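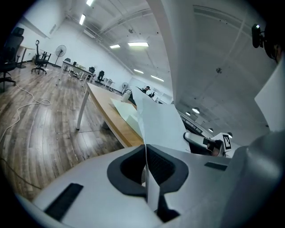 By Bethel Araya
2 min read

07/08/2025

Spent the better part of the afternoon on paper. White sheets, one after another, picked up, held over the long table, put back. I have a degree.

Everaldo thinks a sheet of paper ought to behave if you're polite to it. I tried polite. It creased anyway, right where it was held, and then leaned off to one side like a guest who wants to go home. The pale green thing stayed on the table the whole time and gave us no trouble, so it's my favorite.

Ordered more paper from Brorneck at lunch, 1000 sheets. They asked if we wanted the heavy kind. I said I wanted the obedient kind and got put on hold.

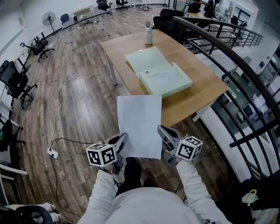

Last edited by Bethel Araya, 07:48 PM

Wrinkled again, but upright, and I'm calling that a good one. The white bottle with the pump top is still at the far end of the table. I've meant to ask what's in it since May. Also meant to do something about the white cable on the floor, which loops around over there by the power strip and has a personality.

Everaldo went for coffee and came back with one coffee. Tomorrow we do it all again, I'm told with envelopes.

3 comments · 2 shares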